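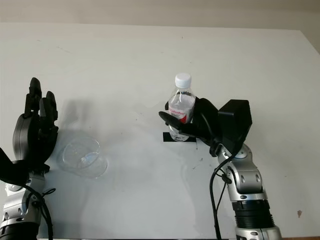
# Can It Pour Me a Glass of Water Yet?

Salim Ogola and Aminu Jibrin, final report, two-arm manipulation project

## 1. Why water

Our original proposal had the robot clearing a dinner table, loading a dishwasher and wiping down the counter. Our advisor wrote "pick one" in the margin. We then picked none of them and settled on pouring water from a bottle into a cup, a chore most people master before they can tie their shoes.

Pouring looked small enough to finish by August and still had the parts we cared about. One arm has to hold something that bends when squeezed. The other has to steady a cup that weighs next to nothing. The contents move on their own and take no instructions.

We named the system Zivovow, after a long evening of trying to find a name that wasn't taken.

## 2. Method

We split the chore into five stages: grasp the bottle, lift it, tip it over the cup, set it back down, release. A trial counted as a success only if every stage finished without one of us reaching in. Aminu wanted partial credit. Salim pointed out that a waiter who gets the bottle most of the way to your glass doesn't get partial credit either.

The cap stayed on for the motion trials. This made them trials of pouring in roughly the sense that air guitar is music, but we had a lot of electronics near the table and one set of spare cables. A motion trial passed if the neck ended up pointing into the cup and the cup stayed standing.
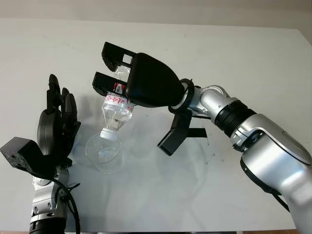

We ran 106 motion trials, with settings changed only between blocks. The planner was Draltton, a package left to us by last year's group along with 31 pages of notes, several of which concern lunch.

## 3. What went wrong

Clear objects were the worst of it. A see-through cup on a white table is hard enough for a person to find, and our vision code regularly decided that the cup was a shadow, or that a shadow was the cup. Putting a colored band on it would have fixed this in five minutes. We held off on principle, and the principle cost us two weeks.

Squeeze force came next. Too little and the bottle rotated as it tipped; too much and the sides caved in. The usable range was narrow and changed with how full the bottle was.

The third problem was the second arm, which spent most of the project waiting. Our code treated it as a safety measure, so it hovered politely near the cup and helped in 11 trials. We have both been on group projects with this arm.
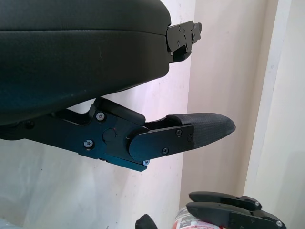 Fingertip wear also matters more than we expected. A pad that grips well in the morning may slip by late afternoon, and wiping the pads between blocks did more for our numbers than any change to the planner — a hard thing to write after 400 hours of work on the planner.

## 4. So, can it?

Under our rules, with the cap on, it can go through the motions on a good day. We would not ask it to serve guests. For a shop floor, where the bottle could sit in a fixture and the cup could be any color the manager liked, we think the answer is much closer to yes, and at that point a much simpler machine would probably do.

## 5. Next steps

- Repeat the motion trials with a colored cup
- Give the second arm a real job, such as holding the cup
- Log pad condition along with every trial
- Take the cap off (new spare cables first)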